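Support request: Planning the gripper order for August, pad wear and battery questions
Product: Paju hand-held gripper, finger pads, charging dock
Customer site: Gusomstead
Status: Waiting for customer
Priority: Normal

Customer, 9:40

Hello Prorkasico support,

We are preparing the equipment budget for the next period and I have some difficulties with the quote. I write them in one ticket, please split it if you prefer.

We have now 2 Paju grippers in use for the cloth work (picking up, folding, spreading over a bed). We want to buy more of the same model, so that the people who record do not wait for each other. The quote I received lists the gripper and the charging dock, but the finger pads are shown only as "included". I could not find how many pairs are included and what is the price of the pair after that. For our purchasing office this is a problem. They accept consumables only when there is a separate line with a unit price.

Second thing. One of our grippers started to lose thin cloth when it is pulled sideways. Thick towels are fine. I would like to understand if this is pad wear, which I should put in the budget, or a defect of the arm, which I should send for repair.

What I have tried until now:
- cleaned the pads with a damp cloth and let them dry overnight. A little better on the first morning, then same as before.
- exchanged the pads between the two grippers. The slipping moved together with the pads.
- checked the screws of the outer arms, they are tight.

Support, 11:15

Thank you for the clear notes. The exchange test is the useful one. If the slipping follows the pads, the arm is most likely fine and there is no need to send it to us.

Each gripper is delivered with one pair mounted and one spare pair in the bag. After that, pads are sold by the pair under the Clillavdale parts list and not on the main price list, so the quote tool writes "included" and shows nothing more. I have asked sales to put the line in by hand.

Could you tell us the approximate number of grasps on the worn pair?

Customer, 13:05

We do not have a counter. From the session notes I calculate almost 800 grasps on this pair, mostly with printed cotton and thin synthetic cloth. The other gripper was used less.

Our plan for the period is 19 recording days. If one pair is good for this quantity of grasps, I will request one extra pair for every gripper and one reserve. Please tell me if this is too optimistic.

Also the batteries. When the indicator shows 80 percent, can we begin a session, or should we wait for full? If it is necessary to wait, I must also add a second dock, and this costs more than all the pads together.

Support, 14:30

Your calculation for the pads is reasonable for smooth cloth. For fleece or anything with a rough back side I would add another pair, because the fibers stay in the surface.

You can begin at 80 percent. The second dock is only needed when two grippers come back empty in the same break. Many customers buy it later, the price is the same if ordered separately.

A revised quote is attached to the ticket. Please check that the delivery address is Gusomstead, the first version had our own warehouse.

Customer, 16:20

Address is correct now, thank you. I leave out the second dock and will change our break times instead.

Two remarks on the revised quote. The pads line says "color: any". We would like to stay with the blue ones, because our notes and older recordings are made with this color. And the validity of the quote ends before our budget meeting, so please extend it to the end of August if possible.

We continue meanwhile with the pads we have, on light cloth and with slower pulling. 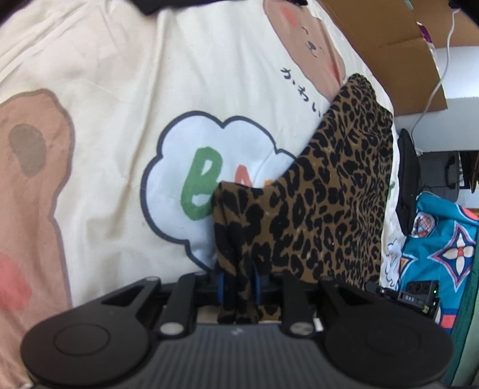

When the color and the new validity are in the quote, I will send it to purchasing and you can close the ticket.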